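Search news Enter keyword Go

Stillach opens simulated kitchen for comparing grippers and camera positions

14/10/2022

Stillach has released a simulated kitchen in which arms, grippers, cameras and controllers can be tried against one another before any hardware is bought. The release, named Karum, follows a closed trial in August with two outside teams.

Each test run loads the same rooms, fittings and lighting. Users change one component at a time and repeat the run. A standard comparison consists of 50 runs per component, and the software stores joint positions, contact forces and camera output for every run.

Renders from Karum: kitchen and adjoining living space.
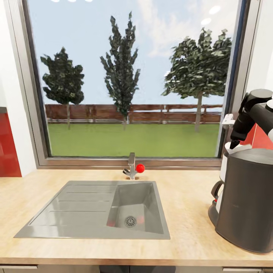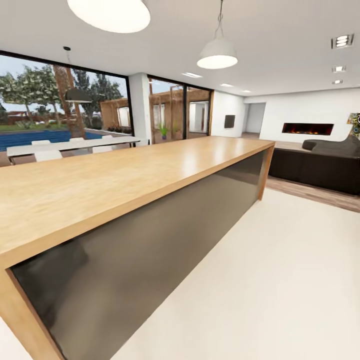
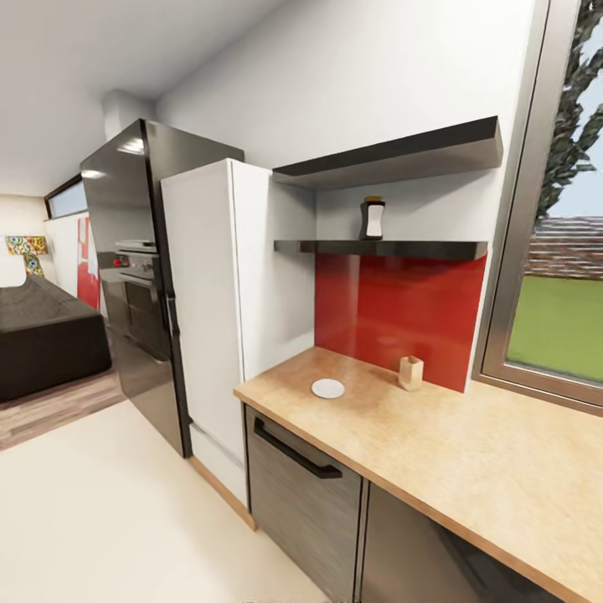

Source: Stillach / Karum renders

Camera placement was the main subject of the August trial. Glossy panels and window glass are included in the model so that reflections reach the vision software. "A controller that performs well with one viewpoint can lose a good part of its score with another," said Rostam Kordestani, head of simulation at Stillach. "We wanted that difference to be measured under fixed conditions."

The trial covered 28 pairings of gripper and controller and produced 4,000 logged runs. Narrow fingertips were compared with wider pads on handles, lids and small upright containers. Results are supplied as tables with the settings used for each run.

Florencio Escobar, test engineer at Doherty, which took part in the trial, said the fixed room layout had shortened the work of setting up a comparison. Doherty will continue with wrist-mounted cameras.

Karum version 2 is available to licence holders now. Arm models can be imported by users; gripper models must be checked by Stillach before use.

Filed under: Automation > Test and Simulation

Related items
Daltus controller added to Stillach test list
Contact force logging: changes to file format
Doherty joins closed trial of Karum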